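Search course notes
Enter keywords Go

Drawing from Observation, Session 7
Cups, bowls and the trouble with ellipses
Notes by Jerome Maglaya, Menon Art Centre

Hello again, everybody, and thank you for the lovely pile of shoe drawings from last session. I took them home, spread them all over the kitchen table and had a very happy evening with them. We now come to the thing that makes more beginners put their pencils down than any other, and that's the round opening at the top of an ordinary cup. It looks like such a small job. You draw the sides, you draw the bottom, you add a sort of lemon on top and somehow the whole cup looks as though it's been sat on!

I'd like you to read these notes before we start, even if you only skim them over a cuppa, as we'll be drawing for most of the session and I'd like to keep my talking short (I do know what I'm like).

What an ellipse is, for our purposes

A circle seen straight on is a circle. Tip it away from you and it gets narrower in one direction while staying the same width in the other, and that squashed shape is an ellipse. Keep tipping and it becomes a thin sliver, then a straight line. You can try it with a jar lid at arm's length, and I'd really encourage you to do so, slowly, with one eye closed, stopping every now and then to notice what shape you've got.

Every ellipse has a long axis and a short axis, and they cross at a right angle in the middle. The four quarters are the same shape, just flipped. If one of your quarters looks fatter than the others, something has gone astray, and you can usually find it by turning your page upside down. The ends are always rounded, too. They get very tight when the ellipse is narrow, but they never come to a point, and if there's one correction I'll be making over people's shoulders it will be that one.

Eye level

Your eye level is an imaginary flat sheet stretching out from your eyes towards the horizon. A rim sitting exactly at that height is a straight line. A rim below it opens up, and the further below it sits, the rounder it gets. With an upright glass on the table, the base is further below your eyes than the rim, so the curve at the base is a little fuller than the curve at the top. People very often draw the base flat, perhaps because they know the table is flat, and the poor glass ends up looking like a cardboard cut-out.

Lampshades and hanging pots do the same thing in the other direction. They're above your eye level, so you see up into them and the near edge curves upward in the middle. We won't have any of those in the room, but keep an eye out for them at home.

When the cup is leaning

All of this gets more interesting once the cup is no longer standing up straight, and I've found that people who've been struggling with upright cups sometimes have a breakthrough with a tilted one. The reason, I think, is that you can't fall back on habit. You have to look.
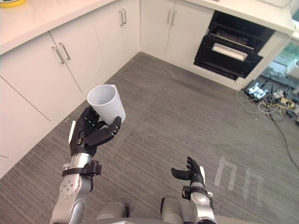

The rule I'd like you to carry around in your pocket is that the long axis of the rim crosses the centre line of the cup at a right angle. The centre line is like a skewer pushed through the middle of the base and out through the middle of the opening. With an upright cup the skewer is vertical and the long axis is level, so you can get away with never thinking about it. Take the white cup in the photo, though, which leans so that its mouth faces up and to the left. Your skewer has to lean as well, and the ellipse goes along with it. If you drew that rim with its long axis level out of habit, the opening would look as though it belonged to a different cup altogether. The sides taper slightly, so draw your skewer first, lightly, and hang the two sides off it. You can also see into the smooth, grey-white inside, and that's a wonderful place to practise very gentle shading. Leave the hard dark outline alone for a while and see how far a few soft greys will take you.

Taper, by the way, catches out a great many people. If the sides of a cup come in towards the base, they come in by the same amount on both sides of the centre line. I like to make a small mark at each end of the rim and another at each end of the base, check them against the skewer, and only then join them up. It feels fussy for the first few cups and after that your hand more or less does it for you.

Shading a white object

White things are rarely white when you look at them properly. Squint at a bowl near a window and you'll find that most of it is a pale grey, with perhaps one patch left as bare paper. The inside of a bowl is often the reverse of the outside: if the light comes from the left, the left outer wall is bright, but the left inner wall is in shade and the light lands over on the right inner wall. Write that somewhere you'll see it. I've been teaching this for years and I still catch myself putting the shadow on the wrong side when I'm chatting.

Start with a middle grey and be stingy with it. The darkest dark usually belongs underneath, where the bowl meets the table, and it can be a very narrow line indeed. I'd use a 2B for nearly everything here. If you have something softer, keep it for that little dark line and for your own amusement afterwards.

In-class exercises

Warm up with a full page of freehand ellipses. Draw from the shoulder, let your hand go round in the air a couple of times before the pencil touches down, and go over each one twice without stopping. Wobbly is fine. Don't rub any out.

After that we'll do an upright mug below eye level, then the same mug again with you sitting on the low stools, so that you can see how much the rim closes up. The last and longest drawing will be a cup lying on its side or propped at an angle, with the skewer drawn in. Please leave your construction lines on the page, as they're the part I most want to see.

For home

Draw one round thing a day from your own cupboard. A saucepan, an egg cup, a flowerpot, whatever colour you like, and don't spend longer than it takes the kettle to boil. Bring them along even if you're not fond of them. There is a good section on cylinders starting at page 42 of the course reader, and the bit on handles after it is worth a look if you're feeling brave (handles get their own session in a couple of weeks, so there's no hurry).

If you're running short of paper, the Dirnirico sketch pads are kept at the front desk. The cheap one is perfectly all right for ellipse practice.

Notes last updated 19 November 2021

Contact the Menon Art Centre front desk | © Jerome Maglaya | Back to top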